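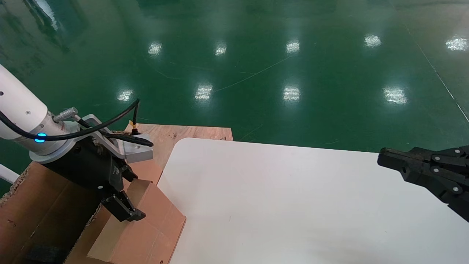
Two of the early users had asked for the same thing, according to Kendimska: a way to change over from one carton size to another without calling in an integrator. The company's answer is the Ralgate bench kit, a two-arm packing package that went on sale on Thu 12 June and is offered for purchase or on a monthly lease.

The kit is sold as a set of parts for an existing table. It consists of two arms, a parallel gripper for each, one controller, a bracket set, a cable set and a software license. The table is not included. Kendimska specifies a flat, rigid top with a clear working area and a floor that does not flex under load. In the arrangement shown, the open carton sits at the side of a white table, below the gripper of the white arm, and a second gripper reaches in over the tabletop from the opposite side.

Work is divided between the arms in software. One is assigned to the carton and the other to the item feed, and the operator can swap the roles from the controller menu. Either arm can be run alone while the other is parked. Both grippers take the same fingertips, which are held by screws and can be replaced with hand tools.

Carton programs are taught by hand. The operator guides the gripper to the corners of the open box, confirms the flap positions and enters the depth. The controller then builds the placement pattern. Kendimska states that a new size can be taught in 49 minutes by an operator who has finished the basic course, and that stored sizes are recalled from a list. The controller holds 300 carton programs. Further programs can be kept on an external drive but must be copied back before use.

The kit does not erect cartons or apply tape. Boxes have to arrive open with the flaps folded out, and closing is left to a person or to a separate machine. Bags and other soft packs are listed as supported only after a sample test, for which the company charges a fee that is credited against an order.

The lease is priced at 1692 dollars per month and covers both arms, software updates and replacement of worn fingertips. Purchase prices are quoted on request. Damage to cables is excluded from the lease terms unless the optional service plan is taken. The minimum term is 2 years, after which the kit can be returned, renewed or bought out.

Desjardins, a distributor of packaging equipment, will handle orders and first-line support. Training is held at its Wultevdale site, where a working kit is available for customer trials by appointment. Customers are asked to bring their own cartons and product.

A software update due in October will add mixed-size orders, in which the arms pack different items into one carton from an order list. It will be supplied to lease customers at no charge. Kendimska has not set a price for owners of purchased kits.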